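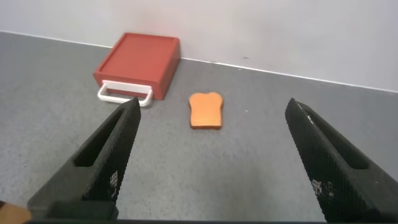

Toy library in Custholm moves to larger space

28 September 2024

The Custholm toy library will reopen next month in the former Le Roux shoe store on Prendimon Street, giving families more room to browse and a place to sit while children try things out.

The library has shared a room with the town's adult reading program for 11 years. It closed to borrowers last week so that shelves and stock could be packed for the move.

Members may keep up to two toys at a time for 18 days. Play food, puzzles and building sets are the most requested items, according to the library, and there is often a waiting list for ride-on toys in the spring. Larger items such as play kitchens will be lent for the first time, although they must be reserved and picked up by an adult.

The yearly fee stays at $15 per household. Families who joined in April or later will have their membership extended to cover the weeks the library is closed.

The new space has a ramp at the rear entrance and a parking lot shared with Vernex Hardware next door. Drop-in play sessions for children under five will be held in the mornings — no membership is needed, but an adult must stay with each child.

Toys that were due back during the closure can be returned once the new location opens, and late fees will not be charged. Donations are on hold until the shelves are in place. After that, the library will take clean toys with all their parts, but no stuffed animals or anything that runs on button batteries.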